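Chapter 4
The Table and the Household: How Daily Objects Carry Meaning

In the first three chapters we studied the house as a building: its walls, its rooms, and the paths that people take between them. We now move to smaller things. A family may live in the same rooms for a whole lifetime, but the objects inside the rooms change many times, and these changes can be read almost like a diary. The present chapter is concerned with the objects of eating. It asks what plates, bowls, knives and spoons can tell the student about work, money, age and respect inside a household.

4.1 Why begin with the meal

The meal is a good place to begin because it is repeated. A wedding takes place one time, and the people who take part in it know that they are being watched. Supper comes every evening, and the rules of supper are followed with little thought. When a researcher asks a family in Mirport why the oldest person receives the soup first, the usual answer is that it has always been so. Such an answer does not explain the rule, but it shows that the rule is strong.

Our main material comes from two towns. Mirport is a harbor town where many households have at least one member who works at night. Satard lies inland, and until the last generation most of its families worked on farms or in the brick yards. In total 111 households were visited, and in each one the researcher was present at a main meal and also at the washing of the dishes. The second part was added after the first month of the study, when it became clear that people speak more freely at the sink than at the table.

4.2 Shared dishes and personal dishes

In the older homes of Satard, food was placed in one large bowl and everyone ate from it. Each person had a spoon, but no person had a plate. The spoon was therefore the first personal object of the meal. It was given to a child when the child could sit without help, and in many families it was kept after the person had died. The plate came later, and it changed the manner of eating more than we may expect. With a common bowl, a fast eater takes more than a slow eater. With plates, the one who serves the food decides the portions, and so a certain power passes from the hungry to the cook.

In Mirport the change happened earlier. The reason seems to be the night work, as a portion that must wait until morning needs its own dish. Several women in the town still use the word "waiter" for a deep plate with a lid.

4.3 Matching and not matching

The idea that all pieces on a table should look the same is fairly new for ordinary families. Before the Wyss pottery opened its shop in Mirport, plates were bought singly, at the market, when one was broken. The shop sold them in boxes. Later the Pristix catalog brought knives, forks and spoons with colored handles to both towns, and a checkered pattern was for many years the most wanted gift for a young couple.

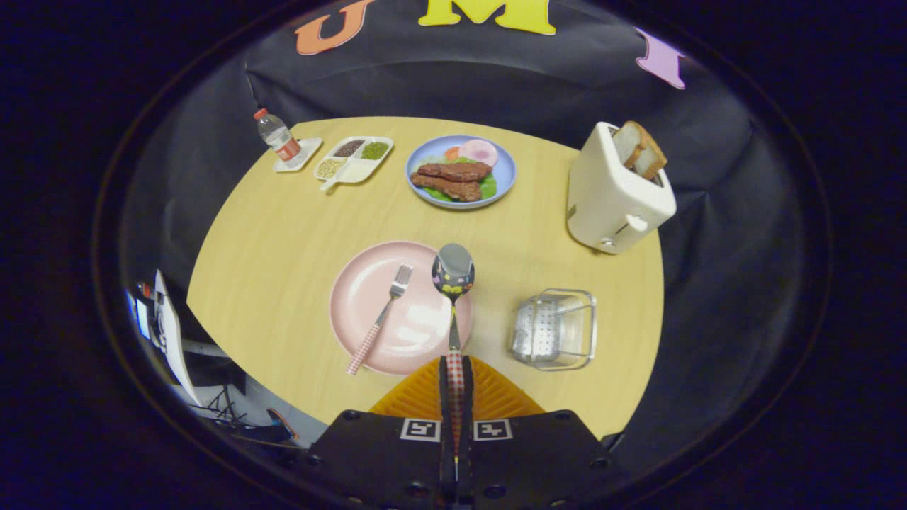

A matching set brings with it a new worry, namely the fear of losing one piece. In the older kitchen a lost spoon was only a lost spoon. In the newer kitchen it damages all the others, and some families stopped using their best set for this reason and returned it to the cupboard. We will call this "the retired set," and we will meet it again in the section on inheritance.

The student should be careful here. It is easy to believe that a family with a matching set is richer than a family without one. In our material the connection is weak. Nearly 4 in 10 of the poorer homes in Satard owned a complete set, usually a gift, while several wealthy homes in Mirport preferred old single pieces that came from grandparents.

4.4 Terms used in this chapter

By "setting" we mean all objects placed on the table for one person. By "service" we mean the order in which people receive food.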